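Jisto Home Set – README

Jisto Home Set is a recording kit plus the data we made with it. You get the arm mount, the two-finger gripper with its wrist camera, a head camera, and 656 short episodes of ordinary household handling to start training on. We have been living with it since May and we really like it!

What is in the download

episodes/ – one folder per episode, wrist and head video plus joint states
calib/ – camera calibration, redo this after any hard knock
tools/ – the Stindeo viewer and the export script
notes.txt – Gisela Brinkmann's session notes, unedited and very useful

Cables, cords and other floppy things 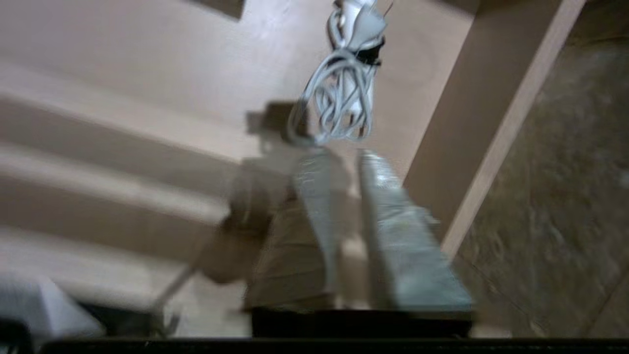 Soft items are where the set earns its keep. Most starter data we tried was blocks and cups, and a policy trained on those falls apart the moment something bends. Filter on tag=deformable in the viewer to pull these episodes out. The wrist stream does blur in fast moves, so drop the speed setting to 40 if you are adding your own.

Bathrooms and other shiny rooms

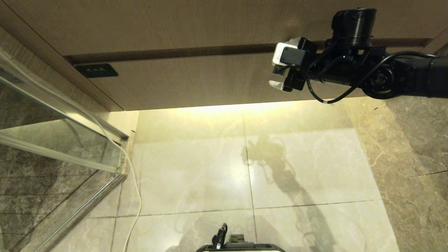
Lighting was our big worry when we first unpacked the kit. Aranka Szilágyi wrote the exposure presets, and "gloss" is the one to load for polished tile – the glare on a floor like this, plus the arm's own shadow lying across it, can throw auto exposure way off. Lock it before you hit record. A glass shower partition also gives you reflections, so keep the depth filter at 10 or higher.

Known issues

The Purner clamp needs a retighten after 20 episodes or so.
Export to the Brandes format drops the session notes. Fix coming.
The viewer is slow to open long episodes on older laptops.

Questions and odd results are very welcome, send them to Aranka with the episode number.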